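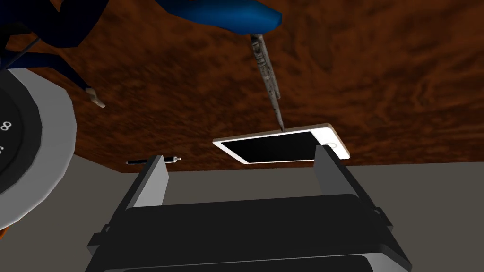

How to Wax a Wooden Table Without Regretting It

Wax is the forgiving finish, or so the tin says. It forgives most things except enthusiasm. The usual mistake is to put on enough for three tables and then spend the evening trying to get two tables' worth back off.

These steps suit a table that is already oiled or bare. If yours has a thick, glassy varnish on it, wax will sit on top and collect crumbs, so stop here and go enjoy your afternoon.

What you need

Paste wax (I use Adico, the plain one, because the tinted one once dyed my knuckles until December)
Two old cotton T-shirts you have made your peace with losing
Fine sandpaper, 200 grit
Mild dish soap and a well-wrung cloth

Step 1. Clear the table. All of it, including the pile of mail you've been treating as a centerpiece.

Step 2. Wash the top with a little soap in warm water, then wipe again with plain water. Let it dry overnight. It will look dry after ten minutes. It is lying.

Step 3. Sand lightly, going with the grain. On a wild, swirly piece of wood the grain goes everywhere, so pick the direction of the long side and be consistent. Wipe off every bit of dust. Dust under wax is there for good.

Step 4. Put a lump of wax the size of a walnut inside a folded piece of T-shirt and knead it until it softens. Rub it on in small circles, one section at a time. You want a faint haze. If you can write your name in it, that's too much.

Step 5. Wait 12 minutes. Do not poke it.

Step 6. Buff with the second shirt, turning to a clean patch whenever the cloth starts to drag. Do the front edge last, and do it properly, as that's where everybody's sleeves go.

Step 7. Leave it overnight before putting anything on it, then add a second coat if the top still looks thirsty.

Spread the used rags out flat outdoors until they are completely dry. Some waxes contain oils that can heat up in a balled-up rag, and a fire would undo a lot of your sanding.

Repeat twice a year, or whenever guests start reaching for coasters out of pity.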